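Kabel und Kleingeräte wieder in den Karton packen: Tipps aus unserer Werkstatt

Von Johannes Naidoo, 24. November 2020

Wer ein Gerät verkaufen, verschenken oder zurückschicken will, freut sich über den Originalkarton. Die Freude dauert meistens, bis man versucht, alles wieder hineinzulegen. Am Anfang hat es gepasst, jetzt passt es nicht mehr, und der Deckel steht vorne zwei Finger breit offen. Ich packe seit einigen Jahren Zubehör für unseren kleinen Tauschladen in Valtuvness und habe dabei viele Fehler selbst gemacht. In diesem Jahr sind bis heute 201 Kartons durch meine Hände gegangen, davon 141 mit Mäusen, Tastaturen und Netzteilen.

Zuerst der Tisch

Räumen Sie eine Fläche frei, die mindestens dreimal so breit ist wie der Karton. Eine helle Platte ist angenehm, man sieht schwarze Stecker und kleine Schrauben viel besser als auf dunklem Holz. Wischen Sie einmal trocken ab. Krümel wandern sonst mit in die Schachtel und kratzen später auf glänzenden Gehäusen.

Gutes Licht von oben reicht. Mit einer Tischlampe von der Seite hatte ich immer Schatten im Karton, genau dort, wo ich den Stecker suchte.

Das Gerät vorher reinigen

Bei einer Maus nehme ich ein weiches Tuch, leicht feucht, und für den Spalt am Rad einen trockenen Pinsel. Die Gleitflächen unten werden gern vergessen. Dort sammelt sich ein grauer Rand, den man mit einem Zahnstocher aus Holz abheben kann. Danach das Kabel der ganzen Länge nach durch das Tuch ziehen, vom Gerät zum Stecker, nicht umgekehrt. Zehn Minuten trocknen lassen. Ich lasse es oft über Nacht liegen, aber das ist meine Vorsicht und muss nicht sein.

Das Kabel legen

Kabel mögen keine engen Knicke, besonders nicht direkt am Gehäuse und direkt am Stecker. Wickeln Sie es deshalb nie um die Maus selbst. Besser sind lockere Schlaufen, so lang wie die kürzere Seite des Kartons. Ich lege die erste Schlaufe über vier Finger, drehe bei jeder zweiten die Hand ein wenig nach innen, und das Kabel bleibt ruhig liegen.

Ein Drahtbinder aus der Küchenschublade hält das Bündel zusammen, ein Streifen Klettband noch besser. Gummiringe verwende ich nicht mehr. Nach einem Sommer kleben sie am Kabel und hinterlassen eine Spur, die man schwer wegbekommt. Meine Kollegin Humaira Rajput schneidet Klettband auf Vorrat, 50 Stück auf einmal, und hebt die Streifen in einem Marmeladenglas auf. Das mache ich ihr inzwischen nach.

Die Reihenfolge im Karton

1. Karton ganz öffnen und den Deckel nach hinten klappen. Wenn er immer wieder zufällt, hilft eine Wäscheklammer an der Seite.

2. Die Anleitung flach auf den Boden legen. Sie ist meistens das größte Papier und passt später kaum noch dazwischen. Einmal falsch gefaltet, trägt sie leider sehr auf -- also in den alten Falten lassen.

3. Die Maus der Länge nach hineinlegen, mit dem Rad nach oben.

4. Das Kabel in den freien Teil vor der Maus legen. Prüfen Sie auch den Rand: Eine Schlaufe, die über die Wand hängt, wird vom Deckel eingeklemmt. Im Bild liegen Anleitung, Maus und Stecker schon im Karton, links hängt aber noch Kabel über die Wand bis auf den Tisch. Dieses Stück muss noch hinein, bevor man an den Deckel denkt.

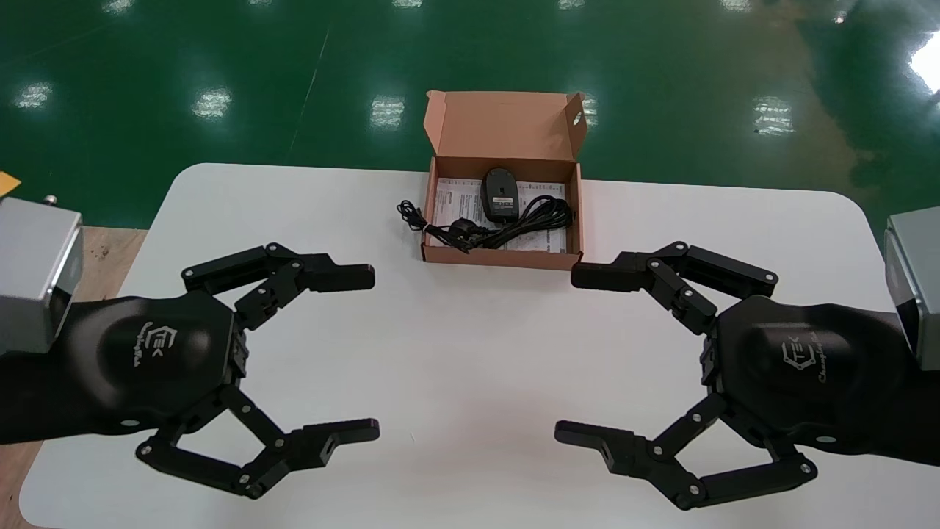 5. Den Stecker zwischen die Schlaufen schieben, so dass er nicht gegen das Gehäuse drückt. Bei einem Transport mit der Post wickle ich ihn zusätzlich in ein Stück Seidenpapier.

6. Deckel langsam senken und zuerst die seitlichen Laschen einführen. Wenn Sie Widerstand fühlen, nicht drücken. Öffnen Sie noch einmal und schauen Sie, wo das Kabel zu hoch liegt.

7. Karton vorsichtig schütteln. Wenn es klappert, kommt ein gefaltetes Blatt Küchenpapier auf die Maus.

Beschriften und lagern

Auf die schmale Seite schreibe ich mit Bleistift, was darin ist und ob es funktioniert. Bleistift lässt sich ausradieren, wenn der Karton einen anderen Besitzer findet. Bei uns bekommt jedes Stück auch eine Nummer, zuletzt war es die 3723. Für den Haushalt ist das natürlich übertrieben, dort genügt »Maus mit Kabel, in Ordnung, Juni«.

Stellen Sie die Kartons hochkant ins Regal, wie Bücher. Gestapelt sehen sie zwar ordentlich aus, aber man braucht immer den untersten, und die weichen Deckel geben mit der Zeit nach. Im Keller bitte nicht direkt auf den Boden. Pappe zieht Feuchtigkeit, auch wenn der Keller trocken scheint.

Wenn kein Originalkarton mehr da ist

Eine Teeschachtel oder der Karton von einem Paar Kinderschuhe tut es auch. Wichtig ist die Tiefe: Die Maus soll mit geschlossenem Deckel noch einen Fingerbreit Luft haben. Schachteln mit starkem Geruch, zum Beispiel von Waschmittel, würde ich nicht nehmen, denn Kunststoff behält den Geruch sehr lange.

Eingerissene Ecken klebe ich von innen mit Papierklebeband. Von außen sieht man es nicht, und beim nächsten Öffnen reißt die Pappe nicht weiter. Für den Versand kommt der kleine Karton dann in einen größeren, mit zerknülltem Packpapier auf allen sechs Seiten.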